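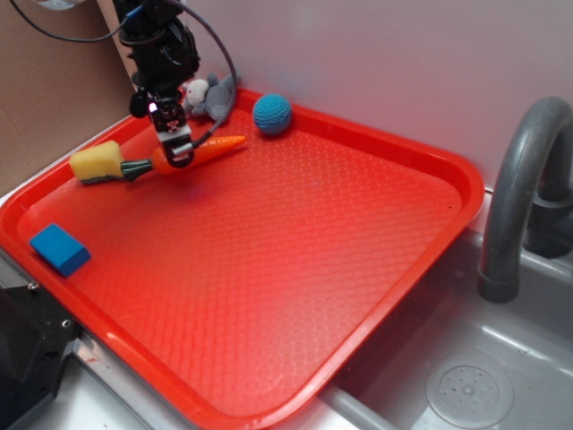 Play kitchen storage: what goes on the tray?
Tramimon Parents Board > Toys and Playrooms > Tidying Up

dunlin_64
Posted January 4, 2026

We survived the holidays and the play kitchen has become a landfill. My current system, if you want to flatter it with the word, is one serving tray that lives on the toy sink. Whatever is on the floor at bedtime goes on the tray. As a result the tray holds one carrot, one sponge, one stuffed animal that is probably a mouse, a crocheted ball, and a blue block that belongs to no set I have ever purchased.

My spouse says this is "just a pile with a rim." I say the rim is doing a lot of work.

Do you sort the play kitchen by type, or do you accept the tray? And if you sort, how long does it last? I'm looking for numbers in hours.

breadheel
Sorted by type for most of October. Little bins, picture labels, the whole production. Vegetables in one, dishes in another, "animals" in a third. My daughter looked it over with great interest and then put the bins in the bathtub.

Tray people have my respect.

oatmealcourt
I'm going to be the unpopular one. A tray is fine for serving. It is a terrible home for things. Everything slides, it takes up the whole counter, and then the kid can't play at the sink because the tray is crowding it. You've solved the floor by breaking the kitchen.

Get a shallow drawer. Food in the drawer, soft toys out of the kitchen altogether. A mouse has no business near the carrots.

dunlin_64
The mouse is a customer.

oatmealcourt
Then the mouse can wait out front like everyone else.

pilotlightout
Question about the texture. Does your tray have the bumpy pattern on the bottom? Ours came with the Truscombe kitchen and it's completely smooth, so the toy food goes for a ride every time somebody carries it. If the bumpy kind holds things still I might buy one on its own.

dunlin_64
Bumpy, yes, sort of fish scales or little diamonds depending on how tired I am. It helps a bit with the sponge and the block. The ball does what it wants. The downside is cleaning. We had an incident with actual yogurt and I was in there with a toothbrush for longer than I'd like to tell a stranger.

breadheel
Yogurt in a diamond pattern. I felt that in my wrists.

kettlemoth
Wait, is the sponge a toy sponge or a sponge sponge?

dunlin_64
Sponge sponge. From the multipack under the big sink, a new one, never used on dishes. She has a toy one that came with the Prekine cleaning set and refuses to acknowledge it.

kettlemoth
Same in this house. We own the toy broom, the toy mop and the toy dustpan. She wants mine. I offered her the job that comes with them and she lost interest.

larkspur_10
Coming down on the side of the tray, with one change: make it the limit. If it doesn't fit on the tray, it goes in the closet until next month. We started with 64 pieces of play food (I counted when I was deciding what to give away, it was a low evening) and got down to 19. She plays with them more now. The fried egg is still missed.

oatmealcourt
That I can live with. A tray as a limit makes sense. A tray as a place where toys go to be forgotten, no.

pilotlightout
Nineteen! We have more than that in just pizza slices.

gravyboat3924
I don't sort and I don't tray. There's a cardboard box. At night things go in the box. In the morning the box gets turned over. The Benítez preschool down the street does the same thing with nicer boxes and charges tuition.

oatmealcourt
Please don't encourage people.

gravyboat3924
Too late, somebody's already emptying a box.

breadheel
Back to the blue block for a second. Foam? We had one like that and it was a giant eraser from a goodie bag. Mine served as butter for a year.

dunlin_64
Could be foam, could be rubber, could be an eraser. It did not erase the pencil on the wall, which was my one test. I asked what it was and she told me "fish." So that's supper: fish, carrot, sponge.

larkspur_10
Leave the fish on the tray.

oatmealcourt
Put the fish in a drawer.

dunlin_64
Trying the limit idea this week. Tray stays, moves off the sink onto the shelf at night, overflow goes in the closet. The mouse has been granted a seat. Will report back when it collapses.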